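Dusden Two-Arm Bench Kit
Set-up Guide, Section 4: Comparing Grippers

Read Section 3 first. If you skipped the homing routine in Section 3, the arms will remind you in their own way.

4.1 What the comparison is for

The kit ships with two sets of fingers: the Gosselin pointed pair and the Kinutthorpe blunt pair. Everyone has a favourite before they start. The purpose of this section is to give that favourite a fair chance of losing.

You will run the same task with each set, on the same tray, at the same speed, and write down what happens. Allow an afternoon. The Tullport controller logs joint positions and finger force for you, but it does not log the moment you nudged the table with your hip, so keep a notebook open as well.

4.2 Fitting the fingers

1. Park both arms and press the stop button. Wait until the status light stops blinking.

2. Undo the 2 screws at the root of each finger. Put them in a dish. They are small and they roll.

3. Fit the new fingers and tighten until snug. If you need to grunt, you have gone too far.

4. On the controller, open Tools, then Fingers, and choose the set you have just fitted. The controller cannot tell by looking. It will happily drive a long finger into the table while believing it to be a short one.

5. Close the gripper on nothing and press Zero.

CAUTION: Do not zero with a finger of your own in the gap. The closing force at this stage is low, but so is the dignity of the accident report.

4.3 Camera and cables

6. Fix the overhead camera to the stand and tighten the bracket fully. A camera that droops halfway through will make the second set of fingers look worse than the first, and arguments will follow.

7. Leave enough slack in each arm's cable for a full reach across the table. Move the arm by hand through its whole range and watch the cable, not the arm.

NOTE: Strong daylight on a shiny tabletop confuses the camera. Draw a blind if you have one, or run all your trials under the same light.

4.4 Running the trials

8. Set the tray within reach of both arms and mark its corners on the table with tape.

9. Set speed to 50 per cent. Faster is more fun and tells you less.

10. Run the approach with the gripper open and empty. Each arm should come in at a slant and stop short of the tray. Keep your hands off the table while they are moving.

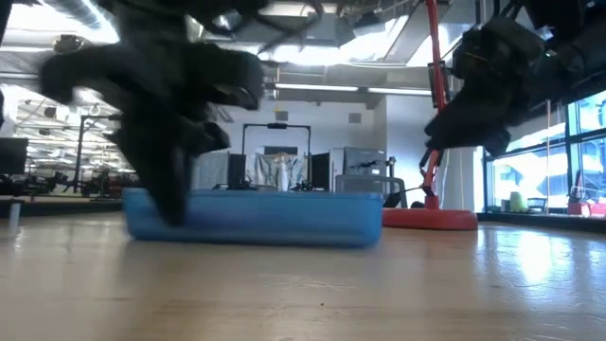
11. Run 21 lifts with the first set of fingers. Score each as held, slipped or dropped. "Nearly" is a slip.

12. Swap fingers, repeat steps 4 and 5, and run the same number again. Skipping the zero is the usual cause of a surprising result.

13. Save the log under a name you will recognise in December. The controller will suggest "test". Decline.

4.5 Reading the log

Open the force trace for each lift. A clean grip climbs and then goes flat. A sawtooth means the fingers are creeping along the rim; lower the speed before you raise the force.

If the two sets score within a lift or so of each other, call it a draw and fit whichever is easier to clean.

Guide text last revised August 31, 2024.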